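Driving screws into small printed parts

Last revised in May. Covers: table layout, drivers, pilot holes, driving, stripped holes, packing away.

Small printed parts fail at the screw more often than anywhere else. The plastic is soft, the walls are thin, and a screw driven too fast will melt its own thread or split the part along a layer line. The method below suits printed rings, wedges and brackets on an ordinary wooden table.

Set out only the parts for the current step, with clear wood between them.

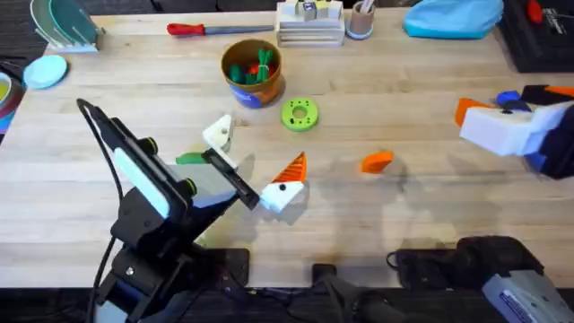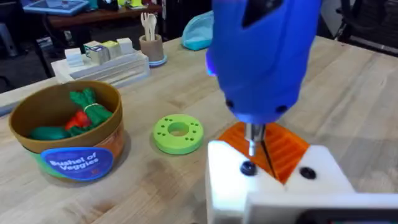
Tamsin Nguyen-Tran wrote in to ask whether the long manual screwdriver is still needed once there is a cordless one on the table, having split two orange parts with the cordless and finished the rest of the job by hand. The answer is yes. Keep both within reach. The cordless is for running a screw most of the way in, and the hand driver is for the last turn and for any part with a wall you can flex between finger and thumb. If you own only one, make it the hand driver.

1. Prepare the table

Choose a light-coloured top if you have the choice. Black screws show up well on pale timber and disappear on a dark bench or a patterned mat.

Wipe the surface. Grit under a flat printed face will scratch it and will also make the part rock while you drive.

Put loose small pieces into a tub or tray before starting. A cardboard tub is fine. Trays with raised edges are better for screws, which roll. If the tub already holds something else (toy vegetables, in many households), use a second one for the printed parts so that small orange pieces don't end up among the red ones.

Lay the hand driver flat, well back, handle towards your driving hand. Don't stand it in a pen cup.

2. Sort the parts

Rings: check that the small holes go right through. A hole that looks open from the top face is sometimes bridged underneath by a single layer. Push a toothpick through each one.

Wedges and other triangular pieces: find the thick end. The screw goes in there. If the model puts the hole near the point, change the model.

Ribbed or slotted parts: note which way the slots run. A part gripped across its slots will close up under pressure and the hole will go oval. Grip it along the slots, or slip a scrap of card into them first.

The full Flondora set has 54 printed pieces and the left and right brackets differ only by a small chamfer. Sort these before you open the screws.

3. Clear the pilot holes

Printed holes come out undersize. Run a 2 mm drill bit through each pilot hole by hand, held in a pin vice, with light pressure. Don't use a power drill for this. Blow out the swarf and look through the hole at a window. You should see an even circle.

Parts printed at 40 per cent infill or more will hold a screw well. Below that, the number of walls matters more than the infill – add walls and leave the infill alone.

4. Drive the screw

Hold the part in a clamp or soft jaws where possible. Bare fingers are acceptable for the hand driver only.

Set the cordless to its lowest torque and lowest speed. Check the direction switch.

Fit the bit to the screw head off the part first. It should seat fully with no side play. A bit one size too small will feel all right for the first few screws and then chew the head.

Line the bit up with the hole, looking from two sides. The body of a cordless driver blocks the view from above, so bend down and look along the table.

Start the thread by hand, anticlockwise until you feel a slight drop, then clockwise. That drop is the screw finding the start of an existing thread. On a fresh hole there will be no drop, and you can go straight in.

Run the cordless in short bursts. Stop when the head is one turn above the surface. If the part feels warm to the touch, wait.

Finish with the hand driver. Stop as soon as the head meets the plastic. Printed threads don't need tightening beyond contact, and a further quarter turn is usually where the part splits.

5. Repair a stripped hole

Remove the screw. Put one drop of cyanoacrylate in the hole, let it cure fully, then clear the hole again with the drill bit and repeat step 4 by hand. This works once. After that, use a longer screw or reprint.

Barrett Lyons prefers heat-set inserts for anything that will be opened again. Inserts are stronger, but they need a wall thicker than most small rings have. Kenji Dunleavy's note on insert sizes is on the Whitfield page.

6. Pack away

Count the screws back into the box if small children use the table. A box of 500 lasts a long while and the count is tedious, so decant a small number into a tray at the start and count those.

Take the bit out of the cordless before storing it. Keep finished parts apart from unfinished ones – a part with a cleared hole and no screw looks much the same as a part that has been stripped.

Notes

Other plastics: PETG flexes before it splits and will tolerate a slightly firmer finish. Resin prints should be drilled and tapped, with no self-tapping screws at all.

Screw finish: black screws are used throughout the Flondora parts list. Zinc ones of the same size will do.

Corrections to the Brundley workshop page, marked for Ignacio Iwasaki.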